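Onitz 2 Skin Conductance Module
Set-up guide, section 4: Connecting the module and getting a first baseline

Read section 3 first if the base unit is new. The module draws power from the base unit, no separate adapter.

What you need
Onitz module, base unit, lead set (red, black, green), Citen software already installed, snap electrodes, gel, tape.

4.1 Mounting

1. Shut down the base unit. Front switch off, wait for the light to go out.
2. Slide the module onto the right side of the stack. Push till it clicks. Both latches.
3. Set the channel dial on top of the module. Factory setting is channel 1. Two modules on the same channel = garbage on both.
4. Gain switch to LOW for first use.
5. Power up.

CAUTION: Never snap a module on or off with the base unit running. Never with a person wired up, either.

Note: Stacks bought before the Schouten connector change need the short adapter plate. Part 371, order from Pleltmont. Older plates look the same but the pins are different, check the number on the back.

4.2 Electrodes and leads

1. Subject washes hands, plain water. No soap, no alcohol wipes. Dry well.
2. Gel in the cup of each electrode, level with the rim.
3. One electrode on the pad of the index finger, one on the middle finger. Non-dominant hand.
4. Tape over the snap, snug but not tight.
5. Wait five minutes before recording. Gel has to soak in.
6. Red lead to index, black to middle. Green is ground, leave it off if another module on the same person is already grounded.

CAUTION: Broken skin, rash, or a cut on the finger: pick another finger. Not for use on patients or for diagnosis.

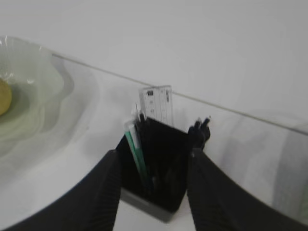
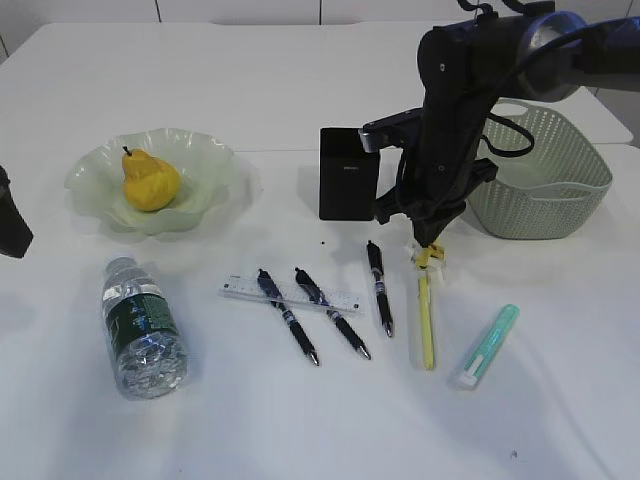
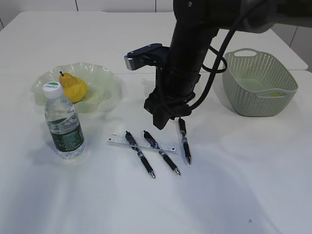
A reader of the last edition wrote in to say that step 5 was too short for them in winter, when the lab air is dry, and that ten minutes gave a much steadier trace. Fair point. Five is the minimum. Go longer if the line is still climbing when you look at it.

4.3 Channel set-up in Citen

1. Open Citen, File, New Recording.
2. Tick the channel that matches the dial. Untick everything else for now.
3. Preset: Skin Conductance, DC. Don't use the AC preset unless you know you want it, it throws out the slow level.
4. Sample rate 70 per second is plenty. Higher just makes big files.
5. Click Calibrate. Leads must be OFF the electrodes for the first reading. Wait for the beep.
6. Clip the leads back on, click Next, wait for teh second beep.
7. Save the set-up as a template. You will want it again.

Note: Calibration is kept in the template, not in the module. Swap modules and you have to calibrate again.

4.4 First baseline

1. Subject seated, hand palm up on the thigh or an armrest. No talking.
2. Press Start. Record two minutes.
3. Ask for one deep breath. The trace should rise within a few seconds, then drift back down.
4. Stop, save.

If the trace is flat: check the dial against the ticked channel, then the snaps, then gel.
If it's jagged: lead is moving. Tape the lead to the wrist with a bit of slack.
If it hits the top of the window and stays there: too much gel, the two electrodes are touching, or gain is on HIGH.

Lead sets are good for up to 3,000 snap cycles. Replace sooner if the snaps feel lose. Wipe leads down after each session, damp cloth only, and hang them straight. Do not coil round the base unit.

Adding a second module: section 5.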